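Saturday, August 8, 2026

Third day with the clear tiered stand on the brown table. Katherine wants a yes or no on whether we order more of these from Grajales for the counter trial, and I'm still not ready to say yes. Everyone likes how it looks. I like how it looks too, but the question was whether it holds mixed stock without looking like a junk drawer, and for that I'd want more than "looks nice."

## Stock on the stand

Teófilo's claim is that a stepped stand "sorts itself," meaning people put things back where they fit. I don't buy it. The steps are all open along their length and the only thing that guides your hand is the lip at the front. A candy bar fits anywhere. So does a small box. I put things out mixed on purpose, snacks together with small boxed goods, and didn't straighten anything.

Two Snickers on neighboring steps, one facing the right way and one upside down. Both follow the line of the shelf pretty well, so I'll give the lip that much credit. The small boxes are another matter. The black one stands up fine, but the black and white one lies at an angle and I doubt a customer would bother to fix it. The plaid shortbread box is the loudest thing on there and pulls the eye away from the rest.
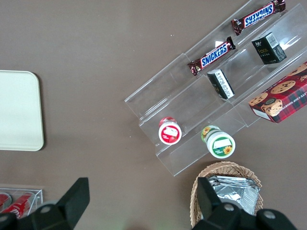
## What bothers me

- Clear on brown. The shelves nearly vanish against the table and what you notice is the white glare on the edges. Greka's sheet calls this "invisible presentation." Fine, but I had to look twice to see where one step stopped and the next began.
- Lips are thin. They stop a bar from sliding. Would they stop a heavier box if someone bumped the table? Teresa says yes. She hasn't tried it and neither have I.
- Fingerprints. Wiped it Thursday, and by the afternoon I wanted to wipe it again.
- Price. Harsh got a quote of 124 each if we take 15. I asked what the price is for two and have heard nothing back.

## The April numbers

Aino keeps bringing up the April trial, 3,532 items handled and "no complaints." I went back to the sheet. There was no column for complaints. There was a notes column and it's mostly blank, which could mean people were happy or could mean people were busy. I wouldn't order anything on the strength of it.

## Next

- [ ] Same mix on the old flat tray, same table, same light
- [ ] Bump test, with Teresa watching
- [ ] Try a sheet of white paper under the stand, see if the steps read better
- [ ] Ask Harsh about the small-order price again
- [ ] Katherine: can we hold the order until the tray comparison is done?

Leaving the stand out over the weekend. Please don't tidy it — I want to see what it looks like after people have been at it.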